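Some of you asked for news of the gripper, so I make a small thread. I build it in my bedroom and in the shared workshop at Prerkov, where Kagiso Joubert lets me use the bench after seven in the evening.

1/ It is the third version. The first one was too heavy for the wrist, the second one broke at a joint when I dropped it on the stairs. I do not count the cardboard one.

2/ The parts are printed. A long arm takes me one whole night on my old printer, so I start it before bed and I look at it with my tea.

3/ The joints are metal pins. Before, I used screws and they became loose after 200 closings. With the pins I did 400 and I felt no play. Maybe a little on the left side, I must check again.

4/ For the pads I tried bicycle tube, then a kitchen sponge, then the soft printed ones with texture. Bicycle tube smells bad in a small room — my sister complained.

5/ Now I hold the thing by hand and collect clips of clothes. Later the arm must learn from them. Towels went well. A towel has four corners and it is polite. Trousers and shorts are much harder, the legs go where they want.

6/ My folder has 1,701 clips this July. Over half are towels, so the balance is poor and I should do more denim.
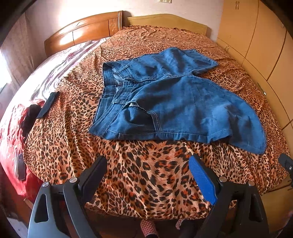

7/ Denim is thick at the seams and thin between them, so the same squeeze does not suit both. My plan is to take always the waistband first, near a belt loop, and bring it to the legs. If I start from the leg, the cloth slides away and I must begin again.

8/ Kagiso says I should put a spring in the trigger, because my thumb is tired after twenty minutes. He is right, but I have only very strong springs at the moment.

9/ If somebody has printed pads softer than mine, please write me which filament you used and how slowly you printed. I will answer in the evening, after work.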